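Where Do Things Belong? Sorting a Room at Home
A reading page for young learners from the Solholm Children's Museum
June 18, 2020

Every object in a home takes up space. A spoon takes up a little space and a bed takes up a great deal. When people keep many objects in one room, they need a way to decide where each one goes. This is called sorting.

Sorting means putting things into groups. The things in a group are alike in some way. They may be used for the same activity, they may be made of the same material, or they may be needed at the same time of year. One object can fit into more than one group. A winter hat, for instance, can be grouped with clothes, with soft things, or with things for cold days.

The museum's Home Room keeps 494 household objects for visitors to sort. Children who visit are asked to choose a group first and to look for a place second. A desk is often where objects wait before they are sorted. Shelves are often where they are kept afterward.

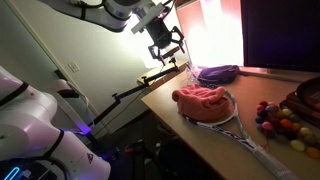
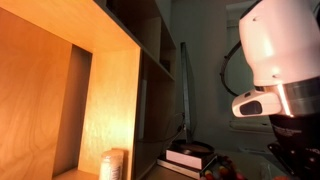
A tennis racket and a knit hat make a useful pair to think about. Both are worn or held by a person. Both can be used outdoors. They differ in other ways. A racket has a stiff frame and a long handle, and it keeps its shape when it is put down. A knit hat is soft and can be folded, rolled or pressed into a small space.

Shape matters when a place is chosen. A racket may be too long for a small shelf, so many families hang it on a hook or stand it in a tall closet. A hat can go in a drawer, in a box or on a shelf with scarves and mittens.

What is a cubby?
A cubby is an open space in a set of shelves. It has a bottom, a top and two sides, and some cubbies also have a back. The upright boards between cubbies are called dividers or partitions. They help to hold up the shelves, and they keep one group of things from sliding into the next.

What is wood grain?
Many shelves and desks are made of wood. The lines seen on wood are called the grain. They come from the way the tree grew. Grain can be straight or wavy, and some pieces of wood have swirls that look like the lines on a map.

Why do people stack books?
Books have flat covers, so one can lie on top of another. The largest book should go at the bottom. A tall stack can fall, and for this reason most books are stored upright on a shelf with their spines facing out.

Something to try at home
Ask an adult to help you choose one shelf or one desk. Set a timer for 30 minutes. Take the objects off and make groups on the floor. Give each group a name and write it on a slip of paper. Then put the groups back, with heavy things low and light things high. Leave anything made of glass for the adult to move.

New words on this page: sorting, cubby, partition, grain, spine.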